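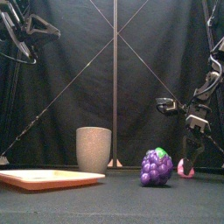
Gebru cell, right arm pressing down on pick. 2021-12-24

Writing this up before I go, otherwise it's gone from my head by January. Short version: right arm keeps driving down after contact on low objects, doesn't stop itself, and when I hit the pause on the pendant it did NOT pause right away. Second part worries me more than the first. Cell is tagged out, see bottom.

Setup same as all week. Toy fruit and tableware task, tray at left front, cup next to it, grapes, then strawberry out at the right. Right arm is meant to take the strawberry and put it on the tray. Left arm parked up high, out of the way, gripper open. Policy from Lucyna's last checkpoint, Zarnach runner, no changes to the runner config that I know of (Satish pls confirm, you were in there after lunch).

What happened

Runs before 56 fine, or fine enough. Grapes picked OK, cup OK. A couple of sloppy drops on the tray but that's the policy and not what this is about.

Run 56. Strawberry. Arm came down normal speed, fingers touched the top of it, then kept going. Not fast. Just leaning on it, with the berry squashed under the fingertips and the wrist starting to shake a little. I figured bad grasp pose, let it time out. It lifted off by itself at the end of the step. Logged as failed pick, moved on. Should have stopped there and looked at the torque trace. Didn't.

57 and 58 I went back to grapes, both OK. Grapes are taller so the arm never gets near the table.

Run 59. Strawberry again, moved a bit toward the cup side. Same approach, same touch, same leaning, only this time it kept ramping. Heard the joint whine. Berry shot out sideways and the fingertips went onto the tabletop. Pressed pause on the pendant. Nothing. Arm still pushing. Pressed again, nothing, then went for the big red button and that dropped it straight away. Brakes held, no sag on either arm.

Nobody hurt, no hands inside. Girish was at the desk, I was at the pendant. Door side of the cell was clear.

Damage

Right fingertips: pad on the inner finger has a flat spot and is starting to peel at the corner. Outer one looks ok. Swapped neither yet, leave them on for Aarti to see.
Tabletop: two short scuffs, can feel one with a fingernail.
Strawberry: dented, pops back mostly. Bin it, don't reuse, shape is different now and it'll mess up comparison.
Wrist camera: mount still tight. Did the wiggle test by hand with power off, no play.
Cables right side: went along the loops with a flashlight, no nicks, connectors seated.
Gripper: opens and closes by hand OK. Not powered since.

Looking at the logs

Pulled the log with Girish. Things we are sure of:

– Commanded z on 59 goes below the table surface. On 56 as well, only less. So the arm was doing what it was told, this is not a runaway drive.
– The table floor limit should have clipped that. It's in the Zarnach workspace file and we all assumed it was on. In the log header for 59 the limit is listed for the LEFT arm only. Right arm entry is there but blank.
– Header for the morning runs has both.

So somewhere between morning and run 56 the right arm lost its floor. Girish's guess is the workspace file got regenerated when the Clollum bridge restarted. There was a restart after the camera dropped out, I did that one myself, used the desktop shortcut like always. If the shortcut calls the old template then blank right entry makes sense. Not checked. Don't take it as the cause yet.

Contact force stop: this is supposed to be the backstop when the floor fails. Threshold in the controller reads 9 N on the left. Right side reads 59 N. No idea. Hemant says he never set it. Could be a typo, could be a leftover from when the right wrist had the heavier tool on it and was tripping all the time during free motion. Funny that it's the same number as the run, made me read it twice, but I did read it twice and it is what it says.

Anyway with no floor and a stop threshold that high, it leans on anything low until the policy gets bored.

(later) Hemant found a note in the old book, page with the coffee ring, "R force lim raised temp, put back after demo". No initials. No value either. So probably that. Whoever it was, not a witch hunt, just say so, we want to know which demo so we know how long we've been running like this.

The pause thing

This is the part for Aarti.

Pendant pause goes through the same PC as the policy. When I pressed it the bridge process was busy, log shows a gap and then both presses handled together 8 seconds later, after the e-stop had already cut power. So pause is not a stop. It's a polite request. We've all been treating it like a stop, me included, my thumb was on it and not on the red one.

Lucyna asked if it's the camera stream hogging the bridge. Possible. Gap starts right where the wrist image frames start arriving late. Same camera dropped out earlier. Could be one fault and could be two. I would not want to close this as "camera problem, fixed" if someone reseats a plug and it goes quiet.

Also: e-stop worked first time and cut both arms. Good. Tested it again afterwards with both arms standing still, works. Test button on the far post too, works. Not tested under motion and I'm not going to, today.

Tried

Replayed 59 in sim with floor limit on for the right arm. Clips above the table as it should, the fingers just hover over the berry and miss. So the checkpoint is aiming too low on the strawberry regardless, limit or no limit. Limit has been hiding it. Lucyna has the two clips and will look at whether the height is off on all low stuff or just there.

Replayed 56 as well, same picture.

Checked table height in the calibration vs tape measure at the right side. Matches near enough, can't blame that. Did not redo the hand-eye for the right camera. Should be done, mount being tight doesn't mean it never moved.

Did NOT power the arm to try anything on the real cell. Satish wanted one slow run with the limit typed back in by hand. I said no, he was fine about it. If the pause is dead we've got one layer left and that's a person's reaction time.

State I'm leaving it in

Main isolator off, locked, my tag on it. Key is in the drawer at Girish's desk, not on the hook.
Both arms braked where they are. Don't push the left one to make room, it's parked fine.
Objects off the table and in the box, except the dented berry which is in a bag taped to the inside cover of this book. Makes the book close funny, sorry.
Log files for 56 and 59 copied to the Hunbridge share under gebru/incidents. Headers for the morning runs are in there for comparing. The bridge log too, it's big.
Desktop shortcut for the bridge deleted from this machine so nobody clicks it. The script it called is still there, untouched.

To do, after the break

Satish – diff the workspace file against the repo. Find what writes it at bridge restart. Also want it to refuse to start if any arm has no floor, blank should be an error and not "no limit".

Hemant – right force threshold back to the same as left, then check free motion at normal speed doesn't trip it. If it does trip, come talk, don't raise it. And write the value on the label by the cabinet so it can be read without logging in.

Lucyna – low object heights in the checkpoint. Strawberry first. Maybe the flat tray too if anyone ever gets asked to move it.

Girish – camera dropout, late frames. New cable is in the parts bin, but get a trace with the old one first pls or we'll never know.

Aarti – incident form. I filled in what I could, the "severity" box I left for you. Question for you is whether pendant pause needs to go hard wired or whether we relabel it and make people hold the enabling switch for every policy run. I'd vote for the enabling switch now and wiring later, it's annoying but we can have it the first day back.

Me – fingertip pads, once Aarti has seen them. Scuffs on the table, leave. Add floor limit and force threshold to the start of day sheet, both arms, written as values and not a checkmark. Today's sheet has a nice row of checkmarks on it including "limits ok" in my own handwriting. I looked at the left column.

Question still open: did any of the earlier recordings in December run with the high threshold? If yes the contact-rich ones are probably in the training set with the arm leaning on stuff, and then the low aim on the strawberry isn't so strange, it learned that pushing through is allowed. Lucyna thinks that's plausible. Needs the controller backups to check and those are on the other machine, which is off, and I don't have the login.

Girish just came by, says the dropout also shows in the log from the day before, shorter. Didn't affect any run that he can see. Adding that file to the folder as well.

Lights, heater off. Book stays on the bench.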